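Häufige Fragen zu den Tischregeln

Stand: 9. Juni 2018

Die Tischregeln gelten für kleine Roboterarme, die auf einem gewöhnlichen Tisch greifen und ablegen. Wir haben sie in Pranau geschrieben, weil uns die vorhandenen Papiere entweder zu groß oder zu freundlich waren. Auf dieser Seite beantworten wir, was uns dazu regelmäßig geschickt wird. Wer eine Empfehlung für ein bestimmtes Gerät sucht, wird sie hier nicht finden.

Sind die Tischregeln eine Norm?

Nein. Wir sind keine Normungsstelle und prüfen auch nichts im Auftrag. Wenn ein Anbieter schreibt, sein Arm sei »nach den Tischregeln zertifiziert«, dann ist das falsch. Ein Zertifikat dieser Art gibt es nicht, und wir haben auch nicht vor, eines auszustellen. Die Regeln sagen, was in einem Bericht stehen muss, damit ein Dritter etwas damit anfangen kann. Mehr leisten sie nicht.

Brauche ich das überhaupt, wenn es doch ISO 10218 gibt?

Die ISO 10218 behandelt Industrieroboter und ihre Sicherheit. Ein Arm aus gedruckten Teilen mit ein paar Servos ist nicht das, woran man bei ihrer Lektüre denkt. Ob sie für Ihren Aufbau einschlägig ist, klären Sie bitte mit jemandem, der dafür haftet. Unsere Regeln ersetzen keine Risikobeurteilung. Wir schreiben das so oft, weil wir es schon zweimal als Ersatz vorgelegt bekommen haben.

Warum glauben Sie Erfolgsquoten so ungern?

Weil meistens der Nenner fehlt. »Der Arm legt zuverlässig ab« ist ein Satz aus einem Prospekt. »Der Arm hat in 960 Versuchen so und so oft abgelegt« wäre ein Anfang, wenn daneben steht, welche Versuche gar nicht erst gezählt wurden. In der Reihe aus dem März, die wir unter dem Kurznamen Saludo führen, waren 1.777 Versuche gestartet worden. In der ersten Fassung des Berichts kamen nur noch 960 davon vor. Der Rest galt als »Einrichtbetrieb«. Vielleicht war er das. Nachprüfen ließ es sich nicht, denn im Protokoll stand zu keinem einzigen Versuch, wann der Einrichtbetrieb zu Ende war.

Seitdem verlangen die Regeln, dass der Einrichtbetrieb vor dem ersten gezählten Versuch schriftlich abgeschlossen wird. Eine Zeile reicht, mit Uhrzeit und Kürzel. Wer danach noch einmal einrichten muss, beginnt eine neue Reihe und gibt die alte trotzdem mit ab.

Wann gilt ein Gegenstand als abgelegt?

Wenn die Finger offen sind, der Gegenstand vollständig im Behälter liegt und der Greifer ihn nicht mehr berührt. Alle drei Bedingungen müssen im selben Moment erfüllt sein. Das klingt kleinlich, und es ist die Regel, über die am meisten gestritten wird. Ein weißer Würfel, der dicht an der Öffnung noch zwischen den Fingern klemmt, zählt nach dieser Definition null. Wie nah er dran ist, spielt keine Rolle.
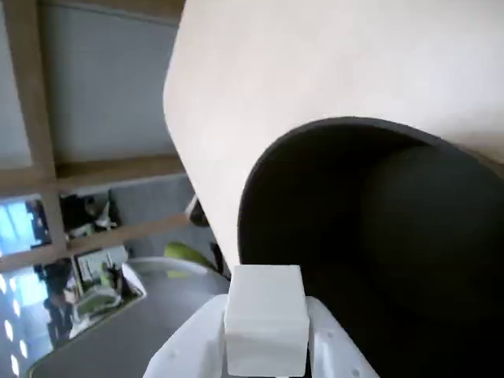 Bei Drondbridge hält man das für überzogen: Wer den Gegenstand sicher bis an den Behälter bringe, habe die schwierige Arbeit erledigt, und das Öffnen der Finger sei eine Formalität. Man schlage deshalb vor, »über dem Behälter gehalten« als eigene Erfolgsstufe zu führen.

Eine eigene Stufe kann jeder führen, der möchte. Sie darf nur nicht mit der letzten zusammengerechnet werden. Dass das Loslassen eine Formalität sei, bezweifeln wir. Leichte Teile bleiben gern an einem Finger hängen, und ein Würfel, der auf den Rand trifft, kann nach beiden Seiten fallen. Wer hier keine Schwierigkeiten hat, kann die strenge Definition ja ohne Schaden verwenden.

Darf ich die Form des Behälters frei wählen?

Ja, aber Sie müssen sie angeben. Wir wollen Innendurchmesser, Höhe und Abstand zur Drehachse des Arms lesen, außerdem die Beschaffenheit des Randes. Eine breite, gerundete Kante verzeiht mehr als eine scharfe. Eine weite Öffnung macht aus einer mittelmäßigen Ablage eine gute Quote. Verboten ist das nicht, nur sollte man dann nicht »präzise« in die Überschrift setzen.

Was ist, wenn jemand von Hand eingreift?

Dann ist der Versuch beendet und zählt als nicht gelungen. Das gilt auch für das kleine Zurechtschieben mit dem Finger, das angeblich jeder macht. Es gilt ebenso für einen Behälter, der dem Greifer ein Stück entgegenkommt. Wenn Ihr Verfahren Eingriffe vorsieht, etwa weil ein Mensch den Arm fernsteuert oder korrigiert, dann nennen Sie es beim Namen und führen Sie die Eingriffe einzeln auf. Das Wort »teilautonom« nehmen wir ohne diese Liste nicht an. Es deckt vom gelegentlichen Neustart bis zur durchgehenden Fernsteuerung so ziemlich alles ab.

Wie viele Versuche sind genug?

Eine Zahl, die immer stimmt, haben wir nicht. Für den Vergleich zweier Einstellungen am selben Tisch verlangen die Regeln 400 Versuche je Einstellung. Diese Grenze ist ein Kompromiss zwischen dem, was wir gern hätten, und dem, was ein gewöhnliches Servo mitmacht. Wer weniger hat, darf seine Ergebnisse selbstverständlich veröffentlichen, soll aber das Wort »besser« weglassen.

Umgekehrt beeindrucken uns große Zahlen auch nicht von allein. Eine Reihe mit 3.587 Versuchen, in der derselbe Gegenstand jedes Mal an derselben Stelle liegt, sagt vor allem etwas über die Haltbarkeit der Servos. Das kann nützlich sein. Über das Greifen erfährt man wenig.

Brodel gibt aber schon eine Wiederholgenauigkeit an. Reicht die nicht?

Die Angabe im Datenblatt bezieht sich auf den unbelasteten Arm, so steht es dort in der Fußnote. Sobald etwas im Greifer ist, sobald Kabel mitgezogen werden oder der Tisch nachgibt, messen Sie etwas anderes. Wir haben nichts gegen das Datenblatt. Wir haben etwas dagegen, dass es in Berichten an der Stelle steht, an der eine Messung stehen sollte. Messen Sie mit dem Gegenstand, den Sie nachher auch greifen, und mit der Verkabelung, die nachher auch dranhängt.

Welche Regeln gelten für Kabel?

Kabel dürfen frei liegen, solange sie in keiner Stellung des Arms in den Arbeitsweg geraten oder auf Zug kommen. Entscheidend sind die äußersten Stellungen, die ein Programm anfährt, und die prüft man langsam und einzeln. Dass in der Ruhestellung alles gut aussieht, beweist gar nichts.

Klebeband als Befestigung ist zulässig, wenn es im Protokoll steht. Wird es erneuert, steht das auch im Protokoll. Ein Kabel, das mit einem Streifen Band anders geführt wird als gestern, kann den Arm anders bremsen als gestern, und dann suchen Sie den Fehler eine Woche lang in der Software.

Dünne Litzen am Schultergelenk verdienen besondere Aufmerksamkeit. Schlaufen brauchen dort Spiel, doch eine Schlaufe mit viel Spiel findet irgendwann etwas, woran sie hängen bleibt. Einen festen Wert schreiben wir nicht vor. Wir verlangen eine Sichtprüfung vor jeder Reihe und ein Kürzel dahinter.

Muss der ganze Tisch dokumentiert werden?

Ja. Der Tisch gehört zum Versuch, auch wenn das viele überrascht. Eine helle Holzplatte mit Kratzern und Schleifspuren verhält sich unter einer Kamera anders als eine frisch lackierte, und eine Grundplatte, die verrutscht, macht jede Koordinate wertlos. Anzugeben sind deshalb die Oberfläche, die Befestigung der Grundplatte, der freie Abstand zwischen Grundplatte und Behälter und alles, was sonst noch auf der Fläche liegt. Verlangt wird außerdem eine Übersicht schräg von oben, auf der Arm, Kabel und Behälter zusammen zu erkennen sind.

Kennungen sollen gut lesbar flach auf dem Tisch liegen, in schlichter Schrift, so wie das Schild MT18 in der Ecke. Sie gehören dorthin, wo der Arm nicht arbeitet. Ein Etikett mitten auf der Fläche wird früher oder später zum Orientierungspunkt für die Bilderkennung, und wenn es jemand abzieht, bricht die Quote ein.

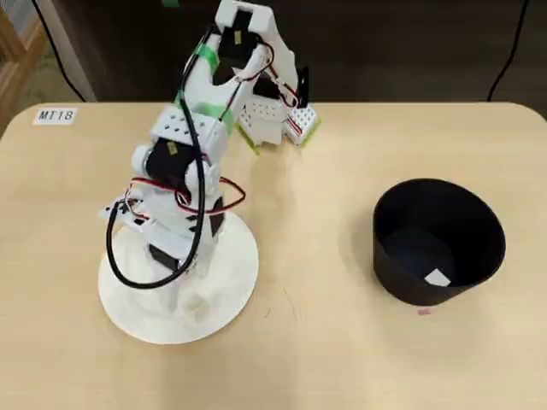 Wie gehe ich mit gedruckten Teilen um?

Misstrauisch. Zwei Drucke aus derselben Datei sind zwei verschiedene Teile, und nach einem Fingertausch ist es streng genommen ein anderer Greifer. Die Regeln verlangen, dass jedes getauschte Teil mit Datum und Dateistand vermerkt wird. Bei den Fingern kommt eine kurze Kontrollreihe dazu. Dass sich das Material schon irgendwie gleich verhalten werde, lesen wir in vielen Zuschriften. Belegt hat es bisher keine.

Ist ein so kleiner Arm nicht ohnehin ungefährlich?

Das wird gern behauptet, meist von Leuten, die etwas verkaufen. Ein kleiner Arm hat weniger Kraft als ein großer, das bestreiten wir nicht. Er hat trotzdem Klemmstellen, und auf Tischhöhe ist man mit dem Gesicht schnell näher dran, als man wollte. Unsere Mindestregeln:

– Die Versorgung lässt sich mit einem Handgriff trennen, ohne über den Arm zu greifen.
– Beim Einschalten ist keine Hand im Arbeitsbereich, auch nicht »nur kurz«.
– Nach einem Stillstand unbekannter Ursache wird erst getrennt und dann nachgesehen.
– Unbeaufsichtigter Betrieb ist im Protokoll kenntlich zu machen.

Der letzte Punkt stört viele. Er verbietet den Nachtlauf nicht. Er verhindert nur, dass Nachtläufe später als beaufsichtigt gelten.

Genügt ein Video als Nachweis?

Ein Video von einem gelungenen Versuch belegt einen gelungenen Versuch. Für eine Quote brauchen wir die Rohliste und eine ungeschnittene Aufnahme der ganzen Reihe, oder wenigstens von zusammenhängenden Abschnitten, die vorher festgelegt wurden. Vorher heißt: bevor man weiß, wie sie ausgehen. Zeitraffer ist in Ordnung, wenn der Faktor dabeisteht. Musik brauchen wir keine.

Kann ich Änderungen vorschlagen?

Gern, schriftlich und mit Begründung. Vorschläge, die eine Regel weicher machen, nehmen wir nur mit Daten an. Für Vorschläge, die eine Regel strenger machen, gilt übrigens dasselbe, auch wenn uns das seltener abverlangt wird. Die nächste Fassung erscheint, wenn genug zusammengekommen ist. Bis dahin gilt diese hier, und Berichte sollen den Stand nennen, nach dem sie erstellt wurden.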